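Speaker notes: The sink nobody owns
Looking after shared washing-up areas in workshops and community buildings
Talk for the Ultmont building users' afternoon, May. Jeferson Bragança

Running time is 25 minutes plus questions. Slides change where marked. Keep a glass of water on the left of the lectern, the right side slopes.

Opening (slide 1)

Say hello, say where I work. I look after the shared spaces at Cluststead, a former packing works with 174 people holding a key. Before that I did the same job at Wurnar, which was smaller and had worse drains.

Ask for hands: who has a sink in their building that is used by more than one group? Leave the hands up. Who knows whose job it is to wipe it down? Wait for the hands to drop. Move on, don't milk it.

The talk covers soap, cloths, the tap and the wall behind. It doesn't cover dishwashers. If someone asks about dishwashers, Kashindye put in two last winter and their people are here, so send the question over to them at the break.

What a shared sink is used for (slide 2)

We kept a sheet of paper by our ground floor sink for 4 weeks and asked people to put a mark on it each time they used it. We got 390 marks. Hand washing was well over half. Then cups, then filling kettles and buckets, then rinsing brushes and tools.

Point to make: hand washing and brush rinsing don't sit well together in one basin. If you have two sinks, decide which is which and put a label at eye height. If you have one, put a bowl underneath for the brushes.

Pause for the Wurnar story about the plaster in the waste pipe. Short version only. The plumber, the bucket, the bill. Skip it if we started late.

Soap (slide 3)

Bars go soft and pick up grit. Nobody at Cluststead would touch the bar after the first day. Wall dispensers are good if the wall will take a fixing, and in an old building it often won't. Soft brick crumbles round the plug and the dispenser comes off in somebody's hand.

So we use pump bottles. Points to get through:

Buy bottles with a wide base. Tall thin ones go over when you press them with wet hands.
Refill at half. People thump an empty pump and that breaks the spring.
One product to one colour of pump, across the whole building. It doesn't matter which colour you choose, but write it down by the store cupboard.
Hand soap and washing-up liquid both live by the sink, so label both bottles on the front and on the back.
Rinse the pump through with warm water every time you refill. Five or six presses is enough.

Budget: we allow one 5 litre container at a time and order the next when we open it.

Cloths (slide 4)

This is the part people write to me about afterwards, so go slowly.

A cloth left in a heap stays damp in the middle and starts to smell. Spread flat over a rail or a hook it has a chance to dry. Most of the bad smells I get called out to in kitchens are a cloth, and the person who called me has already poured something expensive down the plughole.

Bright colours are useful. A strong pink shows up across a room and doesn't wander off to another floor in the way a white one does. Keep one colour for the sink and a different one for tables, and put the floor cloths somewhere else altogether.

Change the sink cloth daily in a busy building. Wash hot, no softener, as softener stops them soaking anything up.

Picture goes up now and stays up through the next part. Mention the pink cloth and the blue pump, then the brick behind the tap.

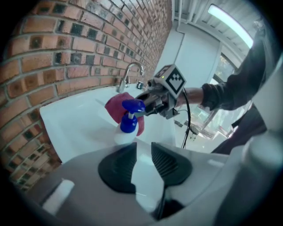
The wall behind (slide 6)

Bare brick looks well behind a white sink and visitors always like it. It does need some care.

Mortar soaks up splashes. Look at the joints nearest the basin twice a year with a torch. If you can rub them out with a fingertip, get them repointed before you do anything else.

Don't paint brick with ordinary gloss. Water gets in at the edges and the paint lifts. Ask for a breathable sealer and try it on a small patch first, low down, and leave it a month.

Dark bricks are hard to read for damp. Put the back of your hand on them, or use a meter if you have one. We borrowed ours from Kashindye.

Check the line where the sink meets the wall. Old sealant goes hard and pulls away, and water runs down the back where you can't see it.

The tap (slide 7)

A curved high spout gives room for a bucket or a tall jug. The drawback is splash, so turn the flow down at the valve underneath. It takes a screwdriver and two minutes.

A lever is easier than a round knob for anyone with sore hands or full hands. Show how to push it with a wrist (mime this, it gets a laugh from the back).

Chrome: soapy water, then dry it with a soft cloth. For limescale, vinegar on kitchen paper, left for a quarter of an hour and rinsed off well. Keep vinegar off the mortar and off any natural stone.

Who does it (slide 8)

We tried a rota with names. It held for 5 weeks. Now each group does the sink at the end of its own session: wipe the rim, hang the cloth, put the bottle back. The wording is on the handout and people are welcome to copy it.

Questions

Likely ones: cost of repointing, whether foam soap is worth it (I don't think so), what to do about tea bags.

Handouts are in the blue folder. Leave the spare ones on the table by the door and take the extension lead home.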